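Bench Tips for the Flondgate Gripper Club
Workshop notes, Zultthorpe. Revised 12 August 2023.

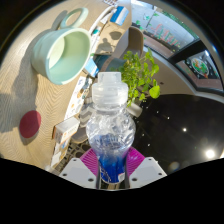
Choosing practice objects

Start new members on a clear plastic bottle held low, near the base. It is light, it will stand by itself, and a poor grip shows up quickly as a lean. Bottles with a moulded shoulder are harder to hold higher up, as the pads meet ridges and hollows instead of a plain wall. Leave the shoulder for later sessions.

Cups come second. A wide cup with a ring handle can be taken by the rim, the wall or the handle, and members should write down which they mean to try before they try it. Flat discs and thin packets come last. They need the fingertips brought almost flush with the table, and most of the scratches on the club's tables date from people learning this.

Part-filled bottles are allowed if the cap has been checked by hand. Full ones are not used for training.

Care of the pads

Ribbed pads pick up crumbs, table wax and hand cream. Wipe along the ridges with a barely damp cloth, then with a dry one. Wiping across the ridges pushes dirt into the grooves. Washing-up liquid is acceptable in small amounts; rinse it off fully, or the first few grips will slide.

Do not use white spirit or nail varnish remover. A set of pads cleaned with the latter in July went tacky and had to be thrown away.

A pad that has gone shiny is not always worn out. Clean it first and try it again on the bottle. If it still slips, swap the pads as a pair. One new pad opposite one old pad pulls the object to one side as the fingers close.

Pads are kept in the Benum drawer, in pairs, flat, ridges upward. Do not stack them. The ridges take a set if left under weight over a holiday.

Screws in the finger plates

Check the plate screws at the start of each session with the short driver. Nip them up until they stop and leave it there. The holes in the plates will wear if the screws are forced, and a worn hole cannot be put right with glue.

When fitting a pair of plates, put all the screws in loosely, close the fingers on a piece of folded card, and tighten with the card in place. This lines the plates up better than doing it by eye. Mark the left plate with a dot of correction fluid on the back. The two are mirror images and will go on the wrong way round if the person fitting them is in a hurry.

Spare screws live in an old film pot. If one is dropped on a patterned rug, run a magnet inside a sock over the area.

Setting up the table

A tabletop at home is a perfectly good place to practise. It need not be cleared completely. Leave a hand's width around the object for a first attempt, and let packets and boxes come closer as the member improves. The Wendt exercise, which all second-term members complete, has the bottle standing among ordinary shopping from the outset.

Strong sun causes more trouble than clutter. Clear plastic throws bright highlights, and these shift as the hand moves, so that the edge of the bottle is difficult to judge on the recorded view. Draw a net curtain if there is one. If not, turn the table until the light comes from one side. Do not work facing a bare window.

Glossy black surfaces behind the object give the same difficulty. A tea towel draped over them is enough.

Put plants on the floor before starting. Leaves catch between the fingers and the stems do not recover.

Making a grip

1. Open the fingers fully before moving in.
2. Approach with the plates level and the object midway between the pads.
3. Close slowly until both pads touch. If one touches first, open again and correct the hand.
4. Close a little further. Stop when the wall of the bottle begins to give.
5. Hold still while counting to 4.
6. Lift straight up, or set the object down again if the exercise is for holding only.

Members who squeeze too hard should practise on an empty yoghurt pot. It creases at once and the crease stays, which makes the error easy to see afterwards.

Keeping the log

Write one line per attempt: object, where it was held, held or dropped, and anything odd. "Went wrong" is not a useful entry. "Slid off left pad while closing" is.

The club log stood at 1,927 attempts when these notes were last revised. Of the first 1,000, roughly a third cannot be used for comparison, as the object was written down only as "bottle". Give the shape and the place of the grip every time.

Pencil is preferred. Ballpoint has been found to smear on the laminated sheets.

Packing away

Leave the fingers slightly open. Pads pressed together for a week will stick, and the ridges on one print themselves on the other. Put the cloth between them for longer breaks.

Tools travel in the lidded crates, handle end down. The long cable is coiled loosely and tied with the fabric strap, never wound round the handle.

Practice bottles are rinsed, drained upside down and capped when dry. Split or badly dented ones go in the recycling, with their line in the log crossed through.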